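Odholm Photo Notes
@odholmphoto
Jul 14, 2023

1/ Thread on photographing newborns and toddlers at home on 645 film. Settings, metering, lab instructions, files. Home sessions only, no studio lighting. 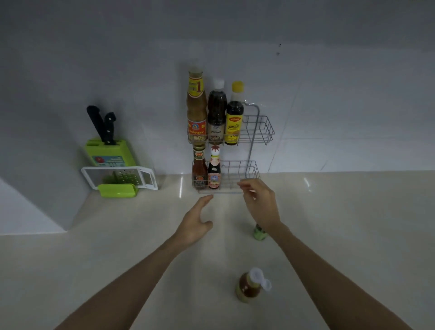

2/ Film and format. One 220 back would be convenient but the stock is gone, so it's 120, 15 or 16 frames a roll depending on the body. Mine gives 15. I load three inserts before I arrive and label them with masking tape on the outside edge.

3/ Colour neg, 400 speed, rated at 200. Indoors, north window, mid-morning in winter, I get 1/60 at f/2.8 with the child a metre from the glass. At two metres it's 1/30 and I move the child back.

4/ Metering is incident, dome out, at the cheek on the shadow side, pointed at the camera. Reflected readings off a white wrap will underexpose skin by a stop and a half or more. Colour neg tolerates overexposure far better than under.

5/ Turn the room lights off. All of them, including the hallway. Tungsten spill on one side of a face and daylight on the other can't be corrected globally, and local corrections on a baby's skin look like makeup.

6/ Wall colour matters more than people expect. Green paint or a big lawn outside the window puts a cast under the chin. A white bedsheet on the floor fixes most of it. Grey is fine too and drops the fill by maybe a stop.

7/ Focus. Depth of field with the 80mm at f/2.8 and one metre is a couple of centimetres. Near eye, always. For a toddler who's moving I prefocus on the edge of a rug and wait for them to cross it. Hit rate is poor. Budget a full roll for walking.

8/ Shutter noise. A 645 mirror is loud enough to startle a sleeping newborn. Mirror lock-up if the body has it -- the slap then comes before the exposure and you can wait for the startle reflex to settle. Tripod obviously.

9/ Session length. 18 minutes of shooting is my median across this year's bookings, inside a visit of two hours. The rest is feeding, changing and metering.

10/ Lab instructions. I send to Peltbridge. Normal process, no push, flat scans, 16-bit TIFF, no sharpening, no dust removal. Automatic dust removal eats eyelashes and catchlights. Write it on the form and again on the bag.

11/ Ask for the scan with the rebate left in. It gives you a base density reference on every frame and you'll see straight away if a roll was fogged in transit.

12/ Inversion. I do it in Flundus with one profile per roll, set from a grey card on frame 1. Don't set balance per frame or siblings in the same chair come out as different families.

13/ Red channel in newborns runs high for the first week or so. I pull red saturation a little and leave hue alone. Parents remember a pink baby, so don't take it to beige.

14/ File naming: year, client number, roll, frame. Client 37 this year, roll 2, frame 11 is 2023-037-02-11. No children's names in filenames, ever. They end up in URLs.

15/ Storage. Two drives, one offsite, checksums verified on the first of the month. Negatives sleeved in polypropylene, stored vertically, with the contact sheet behind each page.

16/ Prints go out on Raju matte, 8x10 max from a full-frame portrait crop. It holds a light skin tone without blocking up, but blacks are weak -- skip it for low-key work.

17/ Same families come back at one year. I keep the lens, distance and window note on the contact sheet so the second set can sit beside the first. Next block of those is September. Will post the metering log for them if the light's usable.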